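Zwei Handgreifer im Vergleich: Akico gegen Cakia

Juli 2019

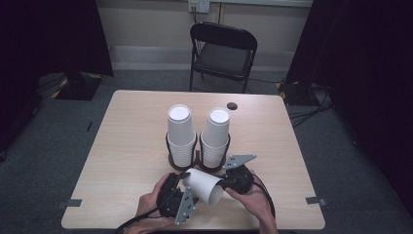
Beim ersten Durchgang im Februar hatte ich beide Greiferpaare nur an Holzklötzen probiert. Das sagt wenig aus, ein Klotz verzeiht jede Schließkraft. Pappbecher sind empfindlicher: Die Wand gibt nach, der Boden kaum, und wer schräg ansetzt, hat eine Delle.

Das Akico-Paar wiegt pro Hälfte 600 g. Nach 17 Bechern merkt man das im Handgelenk. Cakia ist leichter, hat aber Spiel in der Führung – bei quer gehaltenem Becher wandert der Kontaktpunkt. Von den 17 Bechern kamen mit Akico 14 ohne Delle an, drei waren eingedrückt. Mit Cakia habe ich nach 14 Versuchen abgebrochen, die Kabelbuchse hatte Wackelkontakt.

Irfan Arain meinte, ich solle die Backen mit dem Silikonbelag von Bhutto bekleben. Habe ich gemacht. Der Becher rutscht weniger, löst sich beim Ablegen aber verzögert.

Offen bleibt die Kabelführung. Nach unten abgehend stört sie am wenigsten, seitlich zieht die Schlaufe bei jeder Drehung. Der Controller von Biridora liegt noch unausgepackt im Regal, Messwerte dazu folgen.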